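作業ノート 2018年1月15日(月)
公開見学日のまとめ、双腕の実演(306号室)

見学日の片付けがひととおり済んだので、忘れないうちに書いておく。受付の集計では来場者は323人。そのうちどのくらいがこの部屋まで上がってきてくれたのかはわからないけれど、午後はずっと誰かしらと話していた気がするし、喉もまだ少しおかしい。それでも楽しい一日だった。来てくださった方々には本当に感謝しています。

うちの出し物は、スマートフォンと透明ケースを両腕で扱う実演。制御側はいつものProndachで、見学用に動作の速さを普段より落とした設定を使った。Brultovelのほうの新しい把持計画も見せたい気持ちはあったのだけれど、前の週の通し稽古で途中停止が続いたので見送り。欲張らなくてよかったと思う。知らない人の前で再起動を待つ時間というのは、ふだんの三倍くらい長く感じるものなので。

最初に見てもらうのは、両手にそれぞれ物を持って向かい合わせる姿勢。説明する側としてはここが一番話しやすい。人間なら何も考えずにやっていることを、右と左で位置と傾きを合わせるところから順番に考えないといけないんですよ、と言うと、みなさん自分の両手を出してまねをしてくれる。小さいお子さんから年配の方まで、まったく同じしぐさになるのが嬉しかった。

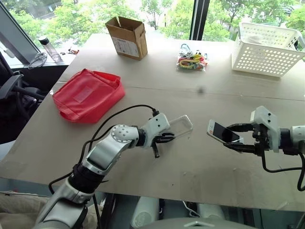
左の指に透明ケース、右の指に白いスマートフォン。

質問でいちばん多かったのは「どうして透明なケースにしたんですか」だった。これは話し出すと長くなる。透明なものは深度の値が抜けやすく、輪郭の内側に机の色がそのまま見えてしまうので、色つきのケースより位置を決めるのがずっと面倒になる。面倒だから題材にしている、と答えると、たいてい笑ってもらえた。ただ、深度という言葉はあまり通じなかったようで、途中から「カメラから物までの距離」と言い換えた。次に説明する人は最初からそう言ったほうがいいです。

もうひとつ多かったのが、机の奥の物も使うのかという質問。赤い袋、口の開いた段ボール箱、色とりどりの小物が入ったビニール袋、白いかご。この実演では触りません、と毎回答えたのだが、子どもたちの目はどうしてもビニール袋のほうへ行く。Weterhamから来たという親子連れには、次は袋の中身をつかむところが見たいと言われてしまった。透明な袋越しにつかむ話はそれはそれで一大課題なのだけれど、こういう注文は素直にうれしいもので、帰りがけについ「考えておきます」と答えてしまった。言った以上は考えます。

14時の回は、Costigan校の先生と生徒さんたちの団体。椅子を出すか迷って、結局立ち見のままにした。事前に聞いていたより熱心で、指先の形のことをずいぶん詳しく聞かれた。あの黒い指は先が細いので、薄いものの縁にかけるには都合がよいのだが、そのぶん当たる面が小さく、持ったまま傾ける動作では気をつかう。手元に指の予備があれば触ってもらえたのに、棚の奥にしまったままだった。次回は机の脇に出しておくこと。

物から指を離した状態の話もしておきたかったので、持っているときだけでなく、置いてある物に指をどう近づけるかも時間をかけて説明した。見学の人はどうしても「つかめるかどうか」に注目するけれど、つかむ前に指をどちらからどの角度で入れるかで、そのあとの苦労がだいぶ違ってくる。スマートフォンは両側の縁を挟めばよいとして、ケースは枠だけの薄いものだから、机すれすれまで指を下ろさないといけない。

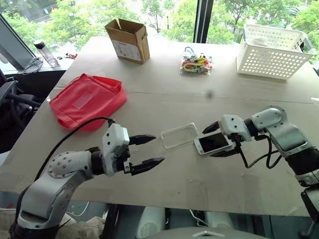 ケースとスマートフォンが隣どうし。左の指は開いた状態。

生徒さんのひとりが、右手と左手の役を入れ替えても同じようにできるのかと聞いてくれて、これには少し詰まった。理屈の上ではできるはずだが、きちんと試した記録がない。手首のケーブルの回り方も左右で違うので、そのまま鏡写しにはならないと思う。正直にそう答えたら、先生のほうが熱心にメモを取っておられた。宿題をひとつもらった格好です。

あと机のこと。天板の擦れた跡が、明るい時間だと案外目につく。今の机には愛着もあるのだけれど、次の公開日までにマットを敷くか相談したい。窓からの光は、午後の遅い時間になるとケースの縁の見え方が変わるので、ブラインドの位置も決めて床に印でもつけておくと、説明役が交代したときに困らないと思う。

記録の整理メモ。ログは日付のフォルダに移した。通し番号は1,283まで使ったので、続きはその次から。途中で手で止めた分には、ファイル名の末尾に印をつけてある。消さないでください。

2月にやりたいこと
・左右入れ替えの確認。まずはゆっくりした速さで
・色つきのケースを一つ用意して、透明のものと並べて見せられるようにする
・説明文の「深度」を「距離」に直す
・指の予備を棚から出しておく
・袋越しの把持、小さくてよいので一度試す

アンケートの束は入口側の棚の上。感想欄に絵を描いてくれた子が何人かいて、どれも腕がやたらと長くて可愛いので、手の空いたときにぜひ見てください。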